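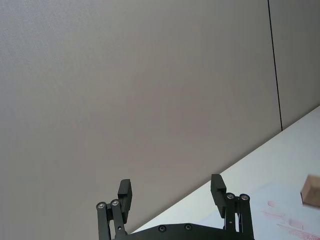

Gripper fully open, wrist camera view. The pads should be level here and the right one sits higher.

Parallel gripper: right pad sits higher than left in wrist camera, blocks twist when gripped

Asked by Gintarė Ots in Grippers and end effectors

I'm building a small pick and place arm in the shared workshop in Plunstead. The gripper is a two-finger type with a parallel linkage on each side, two arms per finger, one servo under the base plate driving both sides through a pair of meshed gears. The camera is bolted to the wrist behind it and looks out past the fingers.

The job is simple. Pick up a small wooden block from a white table, move it, put it down. It does pick them up, but most of the time the block turns a little as the fingers close, and when it is set down it is no longer square to the table edge. I have been drawing around the blocks in red marker to see how far they move.

Two things I noticed:

1. With the gripper open, the right pad is a little higher in the camera picture than the left one. Both pads also seem to lean in a little.

2. When I close slowly with nothing between the pads, the left one reaches the middle first and the right one catches up. At full close they do touch, but the line where they meet is off to the right of center.

The servo opens at 645 and closes at 1,753 in the controller's units. I get the same result with new values, so I don't think it's the end points. I have taken the pads off and put them back on. I have tightened the four pivot screws at the top of the linkages. Tightening them too far made the whole thing stiff, so I backed them off again.

Is this a camera mounting problem or is the gripper itself out? I don't want to take the base apart if I only need to shim the camera.

Comments

Hooman Mazandarani: Does the arm stay still when the gripper closes, or does the wrist move too?

Gintarė Ots: The wrist holds. I put a dial gauge on it and the needle hardly moves.

3 answers

Answer from Austra Kivi (accepted)

You probably have both problems, but the one that twists the blocks is in the gripper. A crooked camera can make one pad look higher. It can't make one pad arrive first.

With two meshed gears, each finger's position depends on which tooth meets which. If one gear went in a tooth off when the gripper was put together, that side will always be ahead or behind by the same amount. Being a tooth off also changes the height, because on a parallel linkage the pad swings on an arc. It moves in and also forward or back. So two fingers at different points of their travel will have their tips at different distances from the base plate.

To check it without the camera:

Take the gripper off the wrist and lay it on its back on something flat. Open it to the stop. Put a square against the front edge of the base plate and measure to the tip of each pad. Write both down. Then close it halfway and measure again. If the difference is there at both positions, it's the gears. If both sides measure the same, leave the gripper alone and shim the camera.

If it is the gears, the fix goes like this. Power off and unplug the servo lead. Take out the screws on the base plate and lift the plate straight up. Look for washers stuck to the underside before you put it down. Mark the two gears with a paint pen where they mesh now so you can get back to where you started. Lift out the idler gear (the one that isn't on the servo), move it one tooth, drop it back in and measure the tips again with the plate resting in place. If it got worse, go one tooth the other way.

You may find one tooth is too much of a correction. On mine it was. In that case the finger arm has probably slipped where it clamps to its gear, and you can loosen the clamp screw, hold both pads flat against a steel rule, and tighten it up with the rule still between them.

After that, run it open and closed 100 times with nothing in it and measure once more. If the clamp is going to slip it will usually do it by then.

On the pivot screws: tighten until the side play goes, then back off a hair and use a drop of low-strength threadlocker. Stiff pivots will make one side lag even with the gears right.

Comment from Gintarė Ots: Measured it on the bench. Different at both positions, so gears. The idler was a tooth off. I moved it and the tips are now level to the square. The pads meet in the middle. Still a very small difference in the camera, which I will shim. Thank you.

Comment from Liis Lūse: Worth adding that you should redo the closed value after moving the gear. The old number can push the servo against the stop.

Comment from Austra Kivi: Yes, do that. Start low and go up in steps of 10 until the pads touch, then stop.

Answer from Ojārs Kļaviņa

I had blocks turning and the gears were fine. It was the pads. Mine have a step in the face like yours, with the thicker part at the tip, and the block was sitting half on the step. Go a little less deep so that only the tip section touches the block, or go deep enough to clear it if your pads allow that. A strip of thin rubber on each tip also helped. I used inner tube and contact cement.

Also check that the block is centered before you close. If it is off to one side, the first finger pushes it across the table until the other one gets there, and it can turn on the way.

Answer from Hooman Mazandarani

Try a different servo. Cheap ones are bad.

Comment from Liis Lūse: One servo drives both fingers here, so a bad one wouldn't put one side ahead of the other.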